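My aunt left me the boat and the parrot, and only the boat was in the will. The parrot is called Alto. He's 34, he bites, and he knows exactly one sentence, which he says at 2 in the morning: "Not the Brembridge road!"
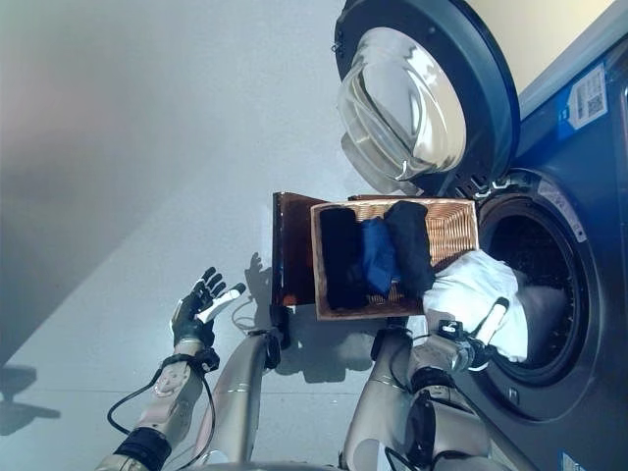 So of course I drove the Brembridge road. It was June, I had the windows down and Alto in the back seat (belted in, I'm not a monster), and he screamed for 29 miles straight. Then we passed the old ferry house and he went quiet and put his head under his wing. 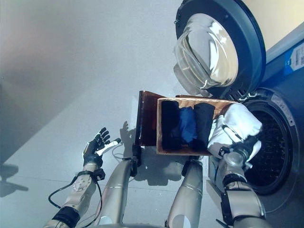

What had my aunt been doing out there? Playing cards, mostly, and losing, to a man named Kristóf Dobos who still had her IOUs in a cookie tin.

He made me coffee and spread them out on the table. She owed him 68 dollars and one parrot!

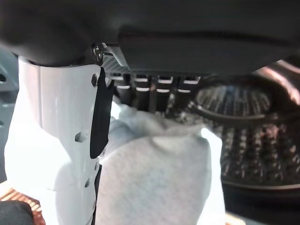
Kristóf said he'd never wanted the bird, he'd only wanted her to come back and argue about it. Alto climbed onto his sleeve and bit him, and I put the kettle on again.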